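Trarkell parcel counter to move next door while old depot floor is replaced

Sunday, August 23, 2026

People in Trarkell will collect and drop off parcels at a different address for most of the fall, while the floor of the old freight depot on Closard Street is taken up and replaced.

The counter will move into the former paint store next door, which has stood empty for two years. The entrance is on the side facing the parking lot. Opening hours stay the same, and the evening pickup on weekdays will continue.

The depot was built to serve the rail line and still has its original plank floor over a crawl space. An inspection in June found rot in the joists under the east half of the building, close to where the heaviest shelves stand. The inspector allowed the counter to stay open through the summer on the condition that nothing over 60 pounds was stored on that side.

"We moved the heavy things the same afternoon and we've been living on one half of the room ever since," said Gwawr Kemeys, who manages the counter. "It works, but you spend a lot of the day walking around things."

The counter handles parcels for four delivery companies and for the Flakar mail-order seed business, which closed its own pickup window last year. On an average weekday 366 parcels pass through. In the weeks before the winter holidays the number goes past 600, and Kemeys said she wants to be back in the depot before then if she can.

The work will be done by Baldursdóttir, a building firm that has repaired several older properties in town, including the library porch. The firm plans to lift the planks in sections and save the ones that are sound. The joists on the east side will be replaced completely. Those on the west side will be checked one at a time and may only need new supports at the ends.

Svend Hafstein, the site manager, said the crawl space is the part he is least sure of. Drawings from the last repair show a drain running under the building toward the street, but the crew that went in this summer did not find it.

"If there's a drain and it's blocked, that could be where the damp comes from," he said. "If there isn't one, we'll have to put one in. That would add a couple of weeks."

Customers will notice a few changes at the paint store. The room is smaller, with space for one line of people instead of two. Parcels will be held for seven days, down from ten, and anything not picked up by then goes back to the sender. People who expect to be away can ask for a longer hold at the counter or by phone.

Large items will not be kept at the temporary address. Furniture, tires and anything longer than 100 inches will go to the Closard warehouse on the county road, where they can be picked up on Tuesdays and Saturdays. The notice left at the customer's door will say which of the two places to go to. 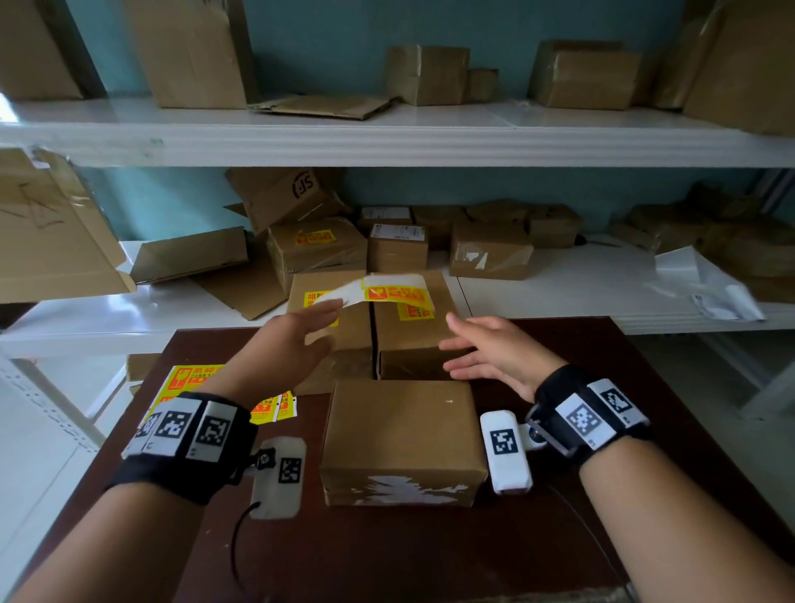 Return labels can still be printed at the counter, but the packing table for customers will not make the move. Kemeys asked people to bring returns already boxed and taped. Tape and flat boxes will be on sale as before, and there is a bench outside for anyone who needs to finish a package.

Some regulars have asked about the bulletin board that hangs beside the depot door. It will be put up in the new entrance – notices already pinned to it will stay, apart from those for events that are over.

Parking may be tight. The builders need the row of spaces along the depot wall for a dumpster and for lumber, so drivers are asked to use the lot behind the bakery. The accessible space has been moved to the front of the paint store, and a ramp was put in last week.

The old loading dock will be closed for the whole period. Shops that bring their outgoing parcels by van should use the rear door of the paint store before 3 p.m. – the last truck leaves half an hour later.

The depot counter will close at noon on the last Saturday of the month, and the temporary one will open the following Monday morning. The phone number will not change.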